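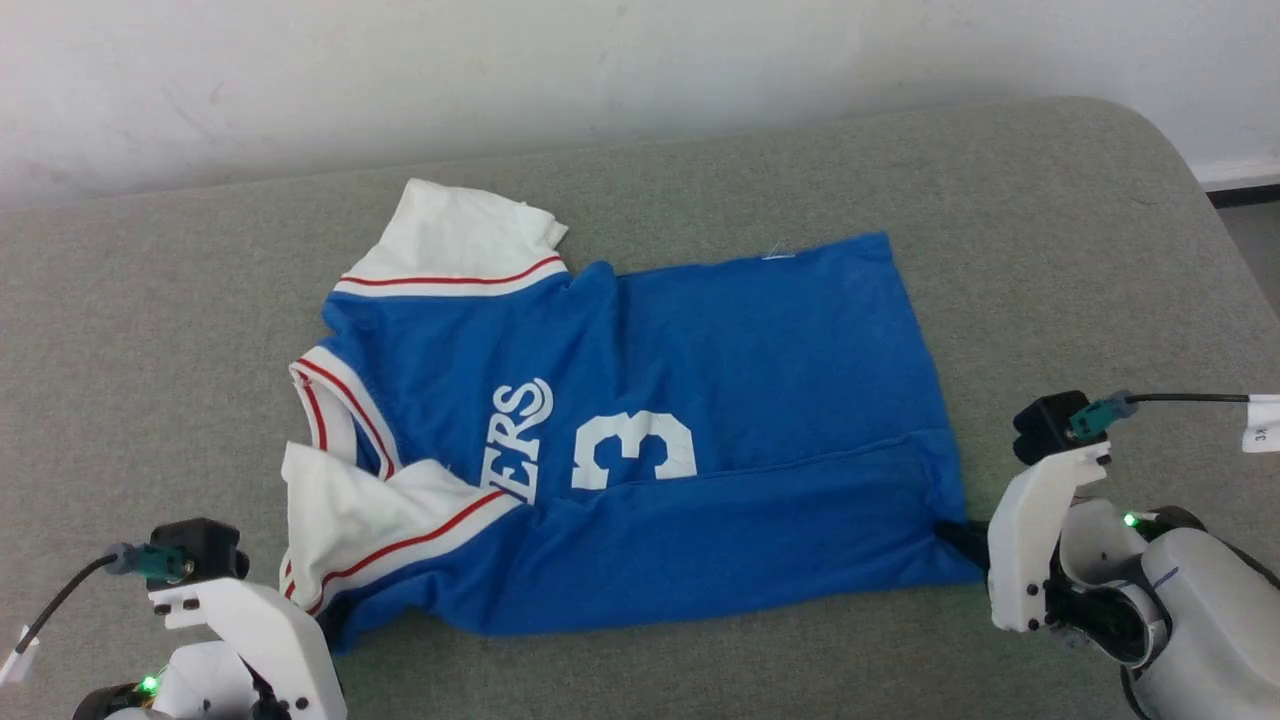
Waqas Yousafzai writes that his pair of arms will fold a tea towel all evening but makes a right mess of a sports shirt, and is it him or the arms? He did 80 goes by remote control, all good ones he says, and the thing still grabs the middle of the chest and drags.

Probably him. Sorry Waqas. Nearly always the showing.

Home Kitchen Laundry Workshop Arms & Gadgets Your Letters Search

Right, I promised a page on this back in January and then the boiler went. Teaching arms to fold, by steering them or by pushing them about by hand. Mostly laundry because that's what people write in about, but a lot of it does for stacking tubs or sorting screws too. In no order.

BEFORE YOU TOUCH ANYTHING

Do the job yourself first. Own hands, same table, same shirt. Then do it again using just a finger and thumb on each side. You'll find you cheat -- smoothing with your palm, tucking with a little finger, giving it a flap in the air. The arms have a pinch each and that's your lot. If you can't fold it with two pinches you can't show it.

Write the order down on a bit of card. Sleeve, sleeve, hem up, turn. Whatever yours is. Stick it where you can see it. I once did an entire afternoon with the sleeves first and then after tea went hem first without noticing, and what I got out was an arm that hovered. Went to the sleeve, changed its mind, went to the hem, changed its mind. Looked like me in the cereal aisle.

Cloth on the table. Bare worktop is hopeless, everything skates. Felt is lovely, thick blanket pulled tight is nearly as good. Grey or some other dull colour that none of your clothes are. Tape it underneath or it creeps towards you over the evening and all your early goes are in a slightly different place.

Give the arms some soft to press into. Fingers coming down on felt can go a touch too far and still pick up the edge. On a hard top you're either above the cloth or grinding.

Clear out fridge magnets, mugs, the cat.

PICKING UP AN EDGE

This is where shirts go wrong and it's where Waqas's is going wrong I'd bet.

Go for a corner, at the hem, from the outside. Come in low with the fingers open, bottom finger skimming the table, slide under, close, stop. Count to one in your head. Then lift. The little stop matters more than people think, if you close and lift in one swoop the arm learns a swoop and half the time it's lifting before it has hold.

Pinch a small amount. A big fistful feels safer on the controls but it drags a pleat across the whole front and you spend the rest of the go chasing it.

With the shirt lying sideways on, collar to the left, your right arm has the hem corner nearest and your left has a sleeve. That's the way round I'd start anyone on. No reaching over. Arms that cross in front of each other are a misery to steer and worse to watch.

Thin slippery polyester -- come in slower. Old washed cotton with a bit of bobble on it is the easiest thing in the world, so learn on that. Save the silky stuff.

Printed numbers and letters. The print is stiff and the cloth round it isn't so it'll always want to fold next to the print and never across it. Let it. Choose your fold to run beside the number and show it the same way each time. Fight it and you'll get a fold that springs back up the second the finger lets go, and the arm goes back to press it down, and springs up, and so on til bedtime.

SLEEVES

Contrast sleeves help you see what you're doing. They help the cameras as well, but then it'll do beautifully on your white sleeved shirts and fall over on a plain navy one, so put plain ones in early.

Lay it over, don't fling it. Lift, carry across, lower, open. When you open the fingers, open them then go straight up before you go sideways. People go sideways while they're still opening and flick the sleeve back out again.

A sleeve that's lifting a bit at the crease is fine. Leave it. If you go back to fuss with every bit of edge you're teaching fussing. I've had letters from people whose arm won't finish, just pats. It pats because they patted.

SHOWING BY HAND v. BY REMOTE

By hand, meaning you take hold of the arm itself and walk it through:
good for slow single arm jobs. Good for feeling how hard to press. Rubbish for shirts unless you've a friend on the other arm, and your own sleeves and elbows end up in the view of the cameras, so the arm learns a world with a person's elbow in it. Roll up, stand to the back, keep your head out.

By remote, meaning a little copy of the arms you hold, or a pair of handles, or whatever came with it:
better for cloth. Both arms at once, nobody in the way. You can't feel anything though so you have to look. Look at the cloth not at the fingers. Beginners stare at the fingers. I did for ages.

Watch through the cameras if you can stand it. If you steer by leaning round and peeking at the back of the shirt, you know something the arm won't ever know, and it can't copy what you did with the peek. Made more difference than anything else on this page, that one. I hung a towel up so I couldn't lean.

Sit down properly. Kitchen chair, elbows on something. Shoulders go after half an hour and your goes get lazy and you don't notice until you play them back.

Get the handles to the same pose as the arms before you switch on. Otherwise the arm leaps to catch up, bang. Reader in Clekcombe lost a jug that way.

HOW MANY

Everyone asks. For one shirt, one table, start lying flat, 80 clean goes ought to show you something. For shirts in general I'd want 200 and a proper muddle of them -- sizes, colours, collars, inside out ones if you want it to cope with inside out. Waqas, what were your 80? All the same shirt, put down dead square in the same spot? Then it knows that spot.

So shift it. Bit left, bit right, turned a little, one sleeve already flopped over, a ruck across the front. Chuck it down and nudge it roughly flat and begin from there. Don't neaten it to perfection before you press record, because Thursday night's washing won't come neat.

MESSING UP

Keep some of the mess. If you miss the corner and go back and get it, that's gold, keep that, it shows the arm what getting it back looks like. If you miss the corner, swear, wave the arm about, drop the shirt on the floor -- bin that.

Want more recoveries? Start from bad places on purpose. Put the shirt half folded and wrong, press record, put it right. Short goes, only the fixing. Doing a load of these once the basic fold is working is the quickest improvement I know.

Don't pause in the middle to think. It can't tell thinking from part of the job. If you've lost your place, stop the recording, look at your card, start over.

Finish the same way each time. Arms back up and out, off the cloth, still, stop. If you switch off with the fingers hovering over the collar, it'll hover over the collar.

BITS AND BOBS

Cables. Clip them along the arm with enough slack for the full reach, then actually try the full reach. Label both ends. Left and right plugs look identical at eleven at night and swapping them makes the arms do each other's job, which is funny the once.

Screws on printed fingers work loose. Nip them up before a session, gently, it's only plastic.

Wipe the fingertips. Lint builds up and the grip goes soft. Damp cloth, dry cloth. My Baruveo pads wanted a rub with rubbing alcohol as well, check your own booklet first.

Light. Curtains shut, one lamp or the ceiling light, same each time to begin with. Then once it works change it about. Low sun through the window is murder, hard shadow off the arm looks like an edge and it'll try to pick it up.

Loose threads -- snip them. Fingers catch and pull the whole hem.

Wash label sticking out at the neck, tuck it in for some goes and leave it for others.

Label your recordings as you go. "blue shirt sleeve over hem up good". Dull but you will not remember. Mine from the Kavunbridge house are called new, new2, newnew and are no use to man nor beast.

Let somebody else do some of the steering if they'll follow your card. If they won't, give them biscuits and send them off. Virág does half of mine now and is steadier than me, we had to agree on how high to lift and after that you couldnt tell whose was whose.

Watch a few back at the end of every session. Full speed. Anything that makes you wince, out.

And stop button within reach of your foot or your spare hand, tested, before children come anywhere near the table.

WAQAS, SPECIFICALLY

Keep the goes you've got. Add new ones with the shirt shifted about, hem corner from the outside, proper stop before the lift. Then a batch of nothing but picking up that corner from bad starts. I think the dragging is from the fingers coming in too high and too far over, so check where your left one is while the right one's pinching -- if it's resting on the cloth it's pinning it and you're pulling against yourself. Tea towels forgive that. Shirts don't.

Write back and say how it went. Fitted sheets next time, if I can face it. Pillowcases first probably.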